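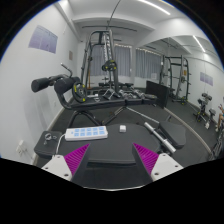

Was the line Fotis Zervas says in the Brornby reunion recorded in one go?
Probably it was stitched together from at least two different bits of interview, going by the sound, though I can't prove where the second bit came from.

Notebook, sound bench, March 2021

Right, writing this up before I forget which file was which, as I've already muddled them up once and had to start over.

For anyone picking this up cold: the line is "I only came back for the money, and she knows it." It's the bit everybody has been screaming about. He says it (or "says" it) over a shot of the two of them walking down to the jetty, so we never see his mouth for the second half. On screen we get Fotis in the interview chair for "I only came back for the money", then we're off to the jetty and the rest is just voice. The Pondisen lot want to do a whole episode of the podcast on it and asked if we could say anything sensible about whether it's been cut together. I said I'd have a go. I'm a sucker for this stuff, I watched the whole series anyway!

What I had to work with: the broadcast version recorded off air, the trailer Rudetti put out the week before, and the longer chat Fotis did for the catch-up show afterwards. No raw material obviously, and Rudetti aren't going to hand any over. I did send them a polite email. Nothing back so far and I'm not holding my breath.

First go was with the broadcast version. I pulled the line out on its own and took the bottom end off to get rid of the worst of the music, which helped a bit. There's a plinky guitar thing running under the whole of it and it is maddening, right in the way of his voice. Listened on the good headphones, then on the little speaker, then on the headphones again. There's definitely a change in the room at "and she". The first half has a soft sort of hum behind it, like a fridge in the next room, and the second half hasn't. You can hear it go if you loop the join. Once you've heard it you can't unhear it (sorry to everyone I made listen over lunch).

Now, that alone doesn't mean much. They could have switched the fridge off between takes. They could have cleaned up one half and left the other. I've done worse myself on jobs with no time. So I'm putting it down as odd and leaving it there.

Second go was with his pitch. He goes up on "money". Properly up, the way you do when there's more of the sentence coming, or when you're asking something. Then "and she knows it" starts quite low and flat, almost bored. I went through the catch-up chat and found six places where he says "and she" or "and he" in the middle of a sentence, and in five of those he carries on at more or less the height he left off. The odd one out is where he stops to drink some water. So it's not how he normally talks, but people don't normally talk like themselves in an interview chair at the end of a long day either.

Third go, the trailer, and this was the good one. The trailer has him saying "I only came back for the money" and then there's a tiny scrap of breath before the music crashes in. I lined it up with the broadcast version and the words match beautifully, same take, no question in my mind. But the breath isn't in the broadcast one! It's gone straight to "and she". Somebody took it out, and what's left of it in the trailer sounds to me like a man about to say a word starting with "b" or "p". Lips closing. "But", maybe? "I only came back for the money, but..." would be a very different sentence and would explain the pitch going up.

I got a bit carried away at this point and told the Pondisen people straight off, which I shouldn't have. It's a scrap of breath. I played it to Ban without saying what I was hoping for and he thought it was the guitar player's chair. Played it again and he said all right, a mouth, possibly, but no idea what it was about to say. So the "but" is my guess and nothing more, and I've asked them to please not put it in the episode title.

Where I've ended up:

Join at "and she": pretty sure.
Same day, same room for both halves: don't know. The hum says different, but see above.
He never said it in that order: can't say. They may have just tidied up a ramble. He does ramble, bless him.
The missing "but": a hunch. Do not quote me.

One thing I want to get down in fairness to the editors. Cutting an interview is normal. I don't think there's a dating show going where the chats aren't squashed down, and nobody wants to sit through the full thing. What would bother me is if "and she knows it" was said about something else altogether, like her knowing the way to the jetty, and that's exactly what we can't get at from here. Fotis himself has only said "watch the tone of it" when he was asked, and people have built whole theories out of that. There was a thread with 524 replies when I last looked and a good half of them were arguing about his shirt.

Still to do: try the version that went out abroad, if I can get a decent copy. Somebody on the thread reckons it has less music on it, and if the guitar's gone I might get a proper listen to the join. The whole series is supposed to be repeated in June as well, so worth recording that in case they've quietly changed anything.

Files are in the Brornby folder on the shared drive. The one called "join loop good" is the good one. "Join loop FINAL" is the one with the wrong halves, ignore it, I'll delete it when I've had a cup of tea.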